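Section 4. Cooking rice and lentils in the Wukis pot

Read section 3 first if the pot is new.

1. Rinse the rice in the inner bowl. Three changes of water, four if it's still cloudy.
2. Drain. Add water to the line marked with your number of cups.
3. Wipe the outside of the bowl dry. Important.
4. Bowl in, lid down till it clicks.
5. Press GRAIN, then START. White rice takes 35 minutes incl. resting.

Note: brown rice, use the LONG setting and one extra half cup of water. Don't lift the lid to check.

For lentils, same steps but no more than half full. They foam. Red ones need no soaking, whole black ones overnight in cold water. Salt goes in at the end, spices whenever you like. Larasati Rahman's dhal (recipe card 2713, in the back pocket) was written for this setting and wants the ghee added after teh beep.

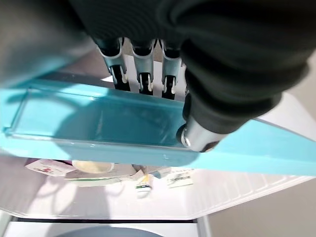

Fingers and thumb over the blue tray.

CAUTION: steam vent gets very hot. Keep hands and sleeves clear, also wall cupboards. Never cover the vent with a tea towel.

6. When it beeps, leave it shut for five minutes more.
7. Fluff with the paddle supplied. No metal spoons, they scratch the coating.
8. Unplug. Let it cool before washing.

If the display shows E2 the bowl isnt seated. Lift out, turn a little, put back. Still E2: ring Sumampouw spares at Studavstead, ask for Adaeze Sani and quote part 1405 (lid seal).

Keep warm runs up to six hours. Not for fish or anything with coconut milk.

Cleaning: see section 5.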